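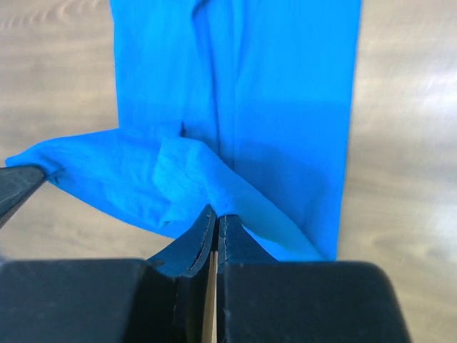
What's the best surface for folding T-shirts?
A hard, flat one at waist height, like a table or a counter. Beds and couches sink under your hands and the sleeves drift while you smooth.

That's how the laundry FAQ here puts it, and I want to pick a fight with the next part, where it says everyone should file fold. I've gone back to plain flat stacks and I love it!! Shirt face down, sides in, bottom up, done. The pile on the back corner of my table makes me stupidly happy. Who's with me?
hemline_512, posted 12 Oct 2025

---

pumphrey_press
With you on the table, not on the stacks. The minute I want the shirt at the bottom, the whole pile goes over. Filing them upright in the drawer changed my mornings. I can see every color at once!

---

Gurach2000
Stacks forever. But square them up as you go. I fold the first shirt, set it down, and fold every other one to match that size, even the kids' ones if I can get away with it. A big soft tee and a thin little one can end up the same rectangle if you tuck the sleeves a bit deeper.

---
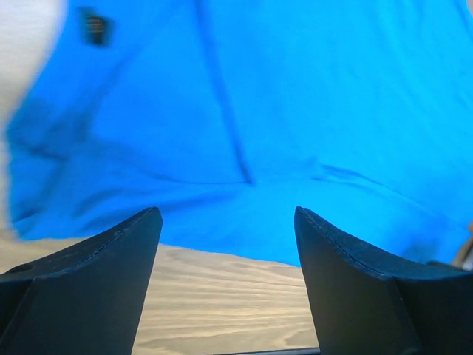
Should you fold a shirt with the neck tag facing up or down?
Start with the front of the shirt against the table, so the back of the neck is facing you. After the last fold, flip it over and the front comes out on top, collar showing.

---

hemline_512
Yes to the flip! I skipped it for years and my shirts always looked inside out in the closet, even when they weren't. Also, pick it up by the shoulders and give it one good snap before it touches the table. Half the creases go right there.

---

protdale_linens
Going to disagree about the snap. On thin cotton I think it just pulls the neck out of shape. I lay the shirt down, hold the hem with one hand and sweep the other hand up toward the collar. Slower, sure, but so smooth. And I'm the odd one out on color too: I don't sort at all. Whatever comes out of the basket goes on the pile.

---

pumphrey_press
No sorting?? Half the fun is the colors! Mine go light to dark.

---

Gurach2000
I'm somewhere in between, bright ones on top so I remember to wear them. Otherwise it's gray from now until March.

---
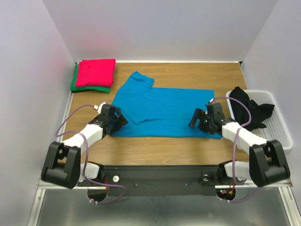
Red on top of green in the corner, blue tee up next.

---

sock_drawer_653
OK, that red is folded so neatly. I'm a file folder and I still want that stack. How do you all deal with the sleeves, though? Straight across or angled back down?

---

hemline_512
Angled back down, so they stay inside the side panel. Straight across gives you a lump in the middle.

---

protdale_linens
Straight across for short sleeves, angled for long. A short sleeve barely reaches the middle anyway. Try it both ways on the same shirt and tell me I'm wrong!

---

sock_drawer_653
Trying it tonight, I've got a full basket waiting.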